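Guides > Automation > Planning & Budgeting
162 shares | 82 comments

How to Budget for a Two-Arm Robot Setup (Before You Fall in Love With One)

Updated October 9, 2024

I love this part of a project. You have a job you want done, a quote for a pair of arms, and a blank spreadsheet just waiting for you! We went through it at Ullari for our fabric-handling station, and what follows is the order I'd do it in if I were starting again tomorrow.

Step 1. Write the job down first

One paragraph, plain words. Ours said "pick up mixed clothing and household cloth, one piece at a time, and move it to a folding surface." That paragraph decided nearly everything. Cloth is light, so payload hardly mattered to us, but reach did, and so did the kind of finger on the gripper. If your job is metal parts, you'll care about a whole different column of the spec sheet.

Step 2. Split the quote into lines

Ask every seller to price these separately:

- arms
- grippers, with spare fingers
- mount or base
- controller and software license
- cables and cable guides
- cameras
- shipping and setup

Zornley sent us one lump figure and Botis sent nine lines. Once Zornley broke theirs out, the arms were close to a tie and the real gap was in the software license, which renews every year. I'd never have spotted that!

Step 3. Put the small stuff in its own box

We set aside $3,956 for things that weren't arms or grippers, and I'm so glad we did. Spare cables alone took $1,000 of it. We also bought floor mats, a second power strip, a better cart, and a big pile of secondhand clothes to practice on (the most fun shopping trip of the year).

Step 4. Measure the room with the arms moving

A footprint drawing shows you the arms parked. Tape out the full reach of both arms on your floor, then add whatever the arms will be holding. A shirt or a sheet adds a surprising amount of swing. Check where your shelves and chairs sit inside that tape.

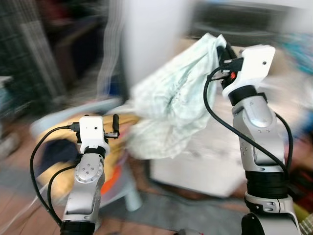 Agnes Ljungberg wrote in to say she would put cable length ahead of floor space. Her team at Ondieki bought cables that fit perfectly on the bench, then had to reorder every one when the arms went onto a taller base in June. "Choose the base, then the cables," she wrote, "and get a quote for both on the same day."

I've moved cables below the mount in my own sheet thanks to her. If you have the drawing for your base, trace the longest path with a piece of string -- elbow bent, elbow straight -- and order from the longer one.

Step 5. Plan for downtime

Ask what happens when a gripper fails. Who ships the part, and how long does it take? We priced a third gripper to keep on the shelf and put it in the first-year budget. Anatole Hervieu does our purchasing and wanted it pushed to year two, so we settled on buying the spare fingers now and the full gripper after the first service visit.

Step 6. Get the renewal dates on a calendar

License, support plan, calibration. Put all of them in before you sign, with a reminder a month ahead of each one.

Get our planning guides by email. Enter your address to subscribe. You can unsubscribe at any time.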